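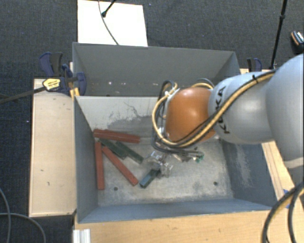

Shootout order for a youth hockey team - who goes first?

Last updated: December
Reading time: 2 min

Hi all! I help run the bench for a 14U team in Sorow and we LOVE a close game, which is lucky, as our last three home games all went to a shootout. We won one and lost two. Our league does three shooters, then sudden death, and you can't repeat a shooter until the whole bench has gone. I've been sending my top scorer out third so we have him when it matters, but in both losses it was over before he touched the puck! Do I move him up? And does shooting first or second make any difference at this age?
Posted by benchdoor_Sorow

Move him up! I coached the Cluva juniors for 15 seasons and I put my best shooter first almost every time. A kid who scores right away lifts the whole bench, and you can never get stuck with him sitting there. I'd save a calm kid for third, even if she isn't a big scorer. Some of my best third shooters were defensemen with one simple move - forehand, look up, shoot low.

On shooting first or second, I like first if your league gives you the choice. Also, practice it tired! We do 28 breakaways at the end of practice, right after skating laps, with the whole team lined up on the blue line banging their sticks. The goalies get so much out of it too. Rotate them every four or five shots so the second goalie stays sharp.
Posted by Ustus

Second is better imo, you know if you need a goal or not. No idea about the order, our coach just picks whoever had a good night
Posted by rinkrat35

Agree with Ustus on the best shooter first. One thing to add - check your rule sheet about penalties. In our league a player still in the box when overtime ends can't shoot, and we found that out with the ref standing at our bench. Have five names written down before the third period ends. Good luck, shootouts are the best part of winter!
Posted by Dönmez

Contact us | Copyright Rink Help Community | Back to top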